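# Can it do the chores yet?

I get this question from relatives more than from anyone at work. My aunt wants to know when a robot will fold her sheets. My neighbor Ademir Rangel wants one for the dishwasher.

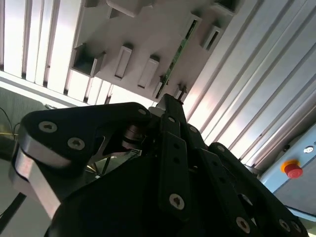

My short answer is still no for the house and sometimes for the shop. I spent most of April at a small firm called Beststead, watching two-fingered grippers try jobs that a person does without looking. Most of those jobs come down to picking a thing up, turning it the right way, and putting it where it belongs. The first step is in decent shape. The other two are where the time goes.

Take plugging in a connector. Silvana Sales, who set up the trials, gave the arm 600 tries at seating a plug in a socket. It missed 20. She was pleased with that and I was too, until I thought about the same rate in a kitchen. If I dropped that share of my plates I would be out of plates by summer.

The misses were dull. The plug sat a little crooked in the fingers, the arm pushed anyway, and it stopped. A person feels that and wiggles. The arm backed off and started the whole move over, and each restart took longer than I would need to do the job by hand.

Shops can live with this. The parts show up in the same place, the light stays the same, and when the arm gets stuck somebody walks over. Hernán Mosquera runs the line at Droltia and told me he would take a slow machine over an empty night shift. He has 3 on order.

Houses are harder. Nothing in my laundry room is where it was yesterday. Socks are soft and they hide inside other things. I watched one arm work on a dish towel for most of a coffee break and end up with a lump. Luana Mendonça, who works on the cloth side, called it a good lump.

Then there's the price. The gripper I liked best was quoted to me at $3,895, and that doesn't include the arm, the computer, or the person who keeps it running. I can do a lot of my own dishes for that.

I'm going back once Silvana has the new fingertips on. She wants to try lids next. I told Ademir to go ahead and load the dishwasher.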